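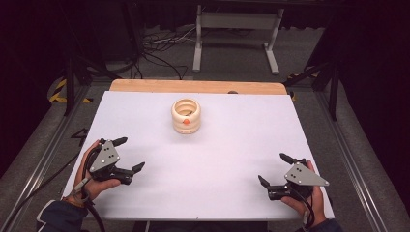
Cream ribbed cup on the white board.

Minutes of the Prulleck allotment society, 2021-02-11

I took the notes again, so blame me for any gaps! We met at the usual hour and got going a bit late, what with everyone wanting to talk about the frost first.

Water came up before anything else. The tank by the Gustitz Lane gate has split along the seam and we all agreed it can't be patched a third time. Krishnan Supplies quoted 300 pounds for a new one with a lid and tap – fair enough, we thought, and it was agreed without a vote.

Rents stay as they are until September. A few of us wanted to put them up by 5 pounds now, but most felt it was a rotten year to do it (I was one of them).

The waiting list stands at 10. We're going to split plot 5 down the middle and offer the two halves, and the brambles at the back come out before anyone gets a key. 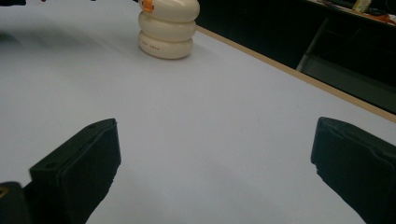 Can I still have a bonfire on my plot?
Only after dusk, and never when the wind is blowing towards Mikinent Road.

Seed potatoes are in and want collecting by the end of the month, please. Mine are already chitting on the landing. Any other business was mostly the shed padlock, which sticks, so I'm bringing some oil.

Print this page | E-mail this page

Recent items
Seed order form
Plot rules and rents
Minutes of the September meeting

Copyright Prulleck allotment society | Contact us | Back to top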